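**Plultavard** ist ein Verfahren der Robotik, mit dem Handlungsstrategien für zweiarmige Manipulatoren vollständig in der Simulation trainiert werden. Es wurde von Zineb Alaoui und Younes Bennani für den Umgang mit verformbaren Gegenständen entwickelt, insbesondere mit Textilien. Kern des Verfahrens ist die getrennte Behandlung von Greifpunktwahl und Bahnplanung: Ein erstes Netz schlägt auf dem Stoff einen Punkt zum Zufassen vor, ein zweites erzeugt daraus die Bewegung beider Arme.

## Hintergrund

Starre Objekte lassen sich durch Lage und Orientierung im Raum hinreichend beschreiben. Bei Stoffen gilt das nicht, da jede Falte den Zustand verändert und sich ein großer Teil der Oberfläche selbst verdeckt. Frühere Arbeiten beschränkten sich deshalb häufig auf das Falten einzelner, flach ausliegender Tücher. Aufgaben, bei denen ein Textil über einen zweiten, ebenfalls weichen Körper gezogen wird, galten als schwer zu simulieren. Die Kontakte zwischen beiden Körpern sind zahlreich und führen bei zu großen Zeitschritten zu Durchdringungen.

Plultavard verwendet den von Mounir Benkirane geschriebenen Simulator Avitz. Stoffe werden darin als Masse-Feder-Netze mit zusätzlicher Biegesteifigkeit abgebildet, Füllkörper als grobe Volumennetze. Ein Kissen besteht in der Standardeinstellung aus 3000 Knoten, der Bezug aus 2000.

## Aufbau der Simulation

Die Umgebung ist ein einfacher Innenraum mit gefliestem Boden, in dem ein Tisch und dahinter ein Gestell mit zwei Roboterarmen stehen. Neben einer Übersichtsansicht werden Ansichten aus der Nähe der Greifer berechnet. Diese enthalten je nach Armstellung nur wenig von der eigentlichen Aufgabe und zeigen zeitweise allein den Finger vor Wand und Tür.
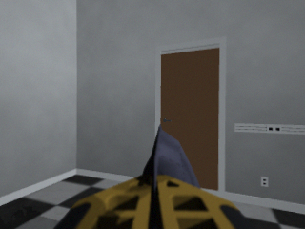
Die Strategie erhält alle Ansichten gleichzeitig und muss lernen, sie unterschiedlich zu gewichten. In der ersten Fassung wurden die Bilder gleichrangig zusammengeführt. Das hatte zur Folge, dass Einzelheiten des Raumes, die mit dem Textil nichts zu tun haben, die Wahl des Greifpunkts beeinflussten. Hajar Fawzy ergänzte daraufhin eine Gewichtung, die den Beitrag einer Ansicht absenkt, solange in ihr kein Stoff erkannt wird. Die Erkennung stützt sich auf eine Segmentierung, deren Trainingsdaten der Simulator ohne Handarbeit liefert.

Bodenmuster, Wandfarbe und Beleuchtung können zwischen den Durchläufen verändert werden. In der Grundeinstellung bleiben sie gleich, damit sich Ergebnisse vergleichen lassen.

## Aufgabe »Kissenbezug«

Die bekannteste Testaufgabe ist das Beziehen eines Kissens. Sie wird in die Abschnitte Öffnen, Ansetzen, Überziehen und Glätten gegliedert. Beim Überziehen fasst ein Greifer eine Ecke des Bezugs und hebt sie an, sodass sich der Stoff zu einer Spitze aufstellt. Der andere Arm kann währenddessen frei über dem Tisch stehen. Eine feste Zuordnung der Arme zu Teilaufgaben ist nicht vorgesehen.
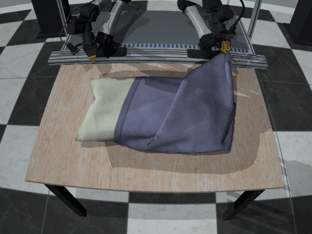
### Auswertung

Ein Durchlauf gilt als gelungen, wenn das Kissen vollständig im Bezug liegt und keine Ecke des Füllkörpers außerhalb der Öffnungsnaht verbleibt. In der veröffentlichten Versuchsreihe wurden 44 Durchläufe mit zufällig verdrehter Ausgangslage gewertet. Davon scheiterten 19, überwiegend beim Übergang vom Ansetzen zum Überziehen, wenn der Stoff aus dem Greifer glitt. Ohne die Gewichtung der Ansichten lag die Zahl der Fehlschläge höher; ein genauer Wert wurde dafür nicht angegeben.

### Kritik

Fuseini Appiah wies darauf hin, dass Avitz die Reibung zwischen Bezug und Füllung mit einem einzigen Beiwert beschreibt. Bei realen Geweben hängt sie auch von der Zugrichtung ab. Eine Übertragung der gelernten Strategie auf physische Arme sei daher ohne Nachtraining nicht zu erwarten. Alaoui und Bennani übernahmen den Einwand in die Beschreibung des Verfahrens.

## Varianten

- **Plasance** ersetzt das Netz zur Greifpunktwahl durch eine Suche entlang erkannter Säume. Die Variante benötigt weniger Trainingsdaten, versagt aber bei stark zerknittertem Ausgangszustand.
- **Bensaid** plant beide Arme gemeinsam und hebt die Trennung der zwei Netze auf. Der Rechenaufwand je Schritt ist größer.

## Siehe auch

- Verformbare Objekte in der Robotik
- Nachahmungslernen
- Masse-Feder-System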